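## Chapter 9: What a Survey Can't Tell You

Every year some company announces that most people are unhappy at work, or sleep badly, or would pay more for better coffee. The numbers arrive with a press release and are usually repeated by people who never saw the questions. Readers of this book should get into the habit of asking for the questions first.

Take the Laldale shopping study. Its authors mailed 1,000 forms and got 300 back. The report then spoke of "Laldale residents" as if all of them had answered. Fiona Pringle, who reviewed it, wanted to know who had thrown the form away. The report had nothing to say on that. 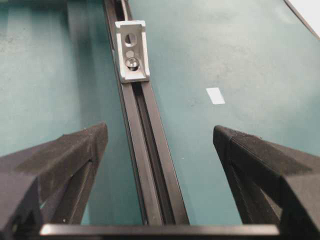

Does a bigger sample fix the problem?

Only if the people who stay silent are much like the people who reply. Mail out twice as many forms and you may just collect twice as many answers from the same sort of person, with a smaller margin of error printed beside a wrong figure.

Murdo Dunbar has defended the Laldale figures on the grounds that a weak survey beats a guess. We doubt it. A guess is at least known to be one. Section 2 goes through his argument and the follow-up calls made in June, which reached fewer homes than the report suggests.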